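1/ I've been buying and reselling secondhand dinnerware for 6 years, mostly out of a spare bedroom in Prurkeck. People ask how it works, so here's a thread. It's mostly about shipping.

2/ Stock comes from estate sales and from one thrift store in Waritz that puts out new shelves at 8 in the morning. By 10 the good stuff is gone. I go twice a month.

3/ I don't buy full sets anymore. A full set is heavy, it ties up cash, and the buyer usually wants four plates and a bowl. Open stock sells faster. People break one plate and want that one plate back.

4/ Solid colors do best for me. Teal, mustard, dark green. Florals sit for months unless the pattern has a following. 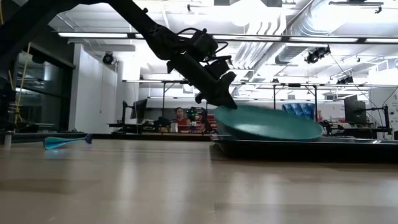
Teal plate, wide and shallow.

5/ Before I pay for anything I run a fingernail around the rim. You'll feel a chip before you see it. Then I flip it and look at the foot. Gray marks from silverware usually come off with a mild cleanser. Crazing doesn't, so I pass or I say so in the listing.

6/ Tapping works too. Hold the plate loosely and knock it with a knuckle. A clean ring is good. A dull thud usually means a hairline somewhere.

7/ Numbers from last year: 2,420 dollars in sales after refunds, before postage and boxes. It's a side thing. Postage was the biggest cost by a lot, then boxes, then the plates themselves.

8/ On postage. Weigh the packed box, not the plate. I lost money my whole first year guessing. A kitchen scale is fine for one or two pieces. For anything bigger I use a luggage scale and a tote bag.

9/ Plates ship on edge, never flat. Each one gets its own wrap, then cardboard between them, then the bundle goes in a small box, then that box goes in a bigger box with fill on every side. If you shake it and hear something, open it back up.

10/ Bowls are worse. Don't nest them bare. Paper inside, paper outside, rim down. Deep bowls take up so much room that I charge more for shipping on those, and I put that in the first line of the listing. 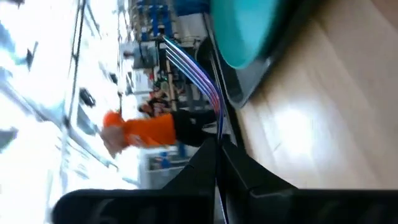 11/ Boxes: I buy them in bundles of 25. Used ones are OK for the inner box. For the outer one I want new cardboard. The carrier turned down a damage claim of mine in September over a soft corner.

12/ Where I sell: I tried Brostik for a while. Low fees, but the buyers mostly wanted glass. Now nearly everything goes through Hou. The fee is higher, the search is better, and returns are less of a fight.

13/ Photos matter less than people think. Measurements matter more. Put the width, the depth and the weight in every listing. Half my messages used to be "will this fit in my cabinet." They stopped once I added the numbers.

14/ I have 200 pieces listed right now and that's my limit. Past that I can't find anything when it sells.

15/ If you want to start, start with plates from your own cabinet. List a few, ship a few, see if you can stand the packing. I'll do a separate thread on cups and handles later this month.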